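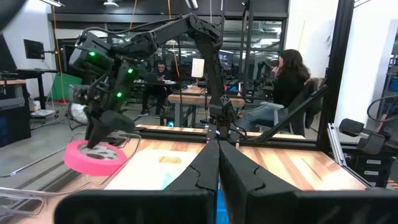
手首カメラの視点。奥のもう一台がピンクのテープの芯に指先を入れている。

Stiswoodの双腕キット「Brurkarard」を試用した。評価機の貸出期間は25日。以下は導入を検討している人向けのメモで、販売元からの原稿料はない。

構成はアーム2本、2指グリッパー2個、手首カメラ2台、制御ソフト「Wike」のライセンス1年分。架台は別売で、手持ちのアルミフレームに載せても保証は有効とのこと。固定カメラは付属しないので自分で用意する。

組み付けで時間を取られたのは配線だった。付属ケーブルは長さに余裕があり、そのままだと関節の可動範囲に入り込む。結束位置は説明書の図より一つ根元側に寄せたほうがいい。図のとおりに留めると、肘を伸ばしきったときにコネクタへ張力がかかる。この点は問い合わせ済みで、3月の改訂版で直すという回答をもらった。

キャリブレーションはWikeのウィザードに従うだけで終わる。ただし片腕ずつ実行したあとに両腕の相対位置合わせを別メニューから呼ぶ必要があり、これが目次に載っていない。飛ばすと受け渡し動作で指先がずれる。エラーは出ない。ログには警告が1行残るが、警告番号1396を検索しても説明書には該当がなかった。

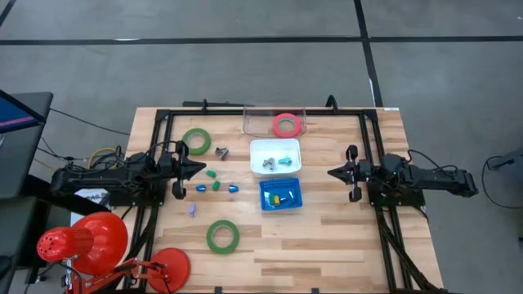
評価の課題は片付けにした。卓上に散らした小物を種類ごとに容器へ入れるもので、教示は遠隔操作で行い、記録した動作をWikeに学習させる。教示回数は112回。対象物は形の違うものを混ぜたほうが癖が見える。平置きのテープは、外周を挟むか芯の内側に指を入れるかで難度が変わる。横倒しになった青い小さな円筒は指の当たる向きに気を使うし、緑の小ブロックのすぐ両脇に置くと、隣に触れずに指を下ろす余地が狭い。容器側では、透明な箱の縁がカメラに写りにくい点と、青いメッシュかごの四角い穴に指先が掛かりうる点を注意事項として控えた。

グリッパーの指は先が細く、小物には向く。反面、把持力の設定は20段階もあるのに実用になるのは中央付近に限られる。下のほうは保持できず、上のほうは柔らかいものを潰す。段階数を減らして力の値を数字で表示してほしい。

比較対象として、以前使っていたDroltonerの単腕機を挙げておく。位置の再現性はDroltonerのほうが体感で良い。指先を同じ点に戻す試験を繰り返すと、Brurkarardは温まるにつれてわずかに下がる。暖機してから相対位置合わせをやり直せば収まるので、手順に組み込んだ。一方、教示のしやすさはこちらが上で、操作側の遅れはほとんど気にならない。

サポートの窓口はMiroslava Kopeckýさん。英語でのやり取りになるが返信は早く、ログを添付すると該当行を指して答えてくれる。交換部品は指先のパッドだけが単品で買え、モーターはユニット単位の交換になる。

購入するかどうかは保留。改訂版の説明書と、把持力表示の対応予定を見てから決める。試用時のWikeの設定ファイルは、相対位置合わせの項目だけ抜き出して別記事に置くつもり。

2019年1月12日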